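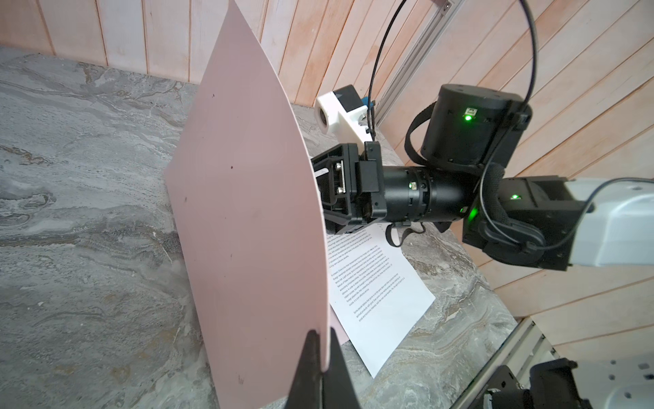
Papelaria de Tuditz passa a recolher papel usado dos moradores

A papelaria Brandes, na rua principal de Tuditz, começou em janeiro a receber papel de escritório, cadernos velhos e cartolina dos moradores. O material segue para a oficina Clarkik, que o transforma em folhas novas, vendidas depois na própria loja. O serviço é gratuito e funciona no horário normal de abertura, até às 19h.

A recolha em papel misto já existia na cidade, nos contentores municipais, mas o papel colorido e as cartolinas acabavam quase sempre no mesmo fardo que o cartão de embalagem. Na Brandes há agora três caixas separadas junto à entrada: uma para papel branco, outra para papel de cor e a terceira para cartolina. Capas plastificadas, papel de fotografia, recibos térmicos e papel de cozinha não são aceites.

No primeiro mês foram entregues 2719 quilos, segundo a gerente da loja, Elfriede Strobel. A maior parte veio de duas escolas e de um gabinete de contabilidade que esvaziou o arquivo antes de mudar de instalações.

"Tínhamos previsto uma recolha por quinzena. Ao fim de dez dias já não se conseguia passar para o armazém e tivemos de pedir uma viagem extra", disse Strobel. A recolha passou entretanto a ser semanal.

A Clarkik trabalha em Fakby, a meia hora de Tuditz, e produz papel em pequenas quantidades para encadernadores, gráficas e lojas. O papel que chega é desfeito em água, peneirado e prensado. As folhas secam penduradas durante dois dias no inverno, um pouco menos nos meses quentes. A oficina não usa branqueadores, pelo que a cor final depende do que entra em cada lote.

Serpil Akyol, responsável pela produção, explicou que o papel de cor dá mais trabalho. "Se juntarmos tudo, sai cinzento. Por isso separamos os vermelhos e os rosas dos azuis e verdes. O amarelo mistura-se bem com quase todos, mas em excesso deixa a folha com um tom sujo", afirmou. Os lotes muito escuros são aproveitados para miolo de capas duras, onde a cor não se vê.

As folhas são vendidas em maços de 80, em formato A4, ou avulso em formatos maiores. Nesta altura há duas espessuras disponíveis. A mais fina serve para escrever e para impressoras de jato de tinta; a outra é indicada para convites, marcadores e trabalhos manuais. Strobel desaconselha o uso de qualquer das duas em impressoras a laser — a superfície é irregular e pode encravar o rolo.

Quem entregar pelo menos cinco quilos recebe um vale de 75 cêntimos para compras na loja, com o limite de um vale por pessoa e por semana. As escolas têm um regime à parte e são pagas em folhas. A escola básica de Tuditz já recebeu 500, que foram distribuídas pelas turmas do primeiro ciclo.

Alguns clientes queixaram-se da falta de espaço para estacionar enquanto descarregam as caixas. A loja pediu à câmara um lugar de cargas e descargas em frente à porta e aguarda resposta. Até lá, as entregas maiores podem ser feitas pelas traseiras, mediante marcação ao balcão.

Os documentos com dados pessoais devem ser rasgados ou triturados em casa antes da entrega, uma vez que a papelaria não tem destruidora de papel. O papel triturado é aceite, desde que venha num saco fechado e não esteja misturado com plástico. Agrafos não são problema, porque ficam retidos na peneira, mas molas, argolas e separadores têm de ser retirados.

A Brandes e a Clarkik acordaram manter a recolha até ao verão e decidir depois se a alargam a outras localidades. Em Fakby, onde a oficina já aceitava papel diretamente, nada muda: as entregas continuam a ser feitas ao portão, da parte da manhã.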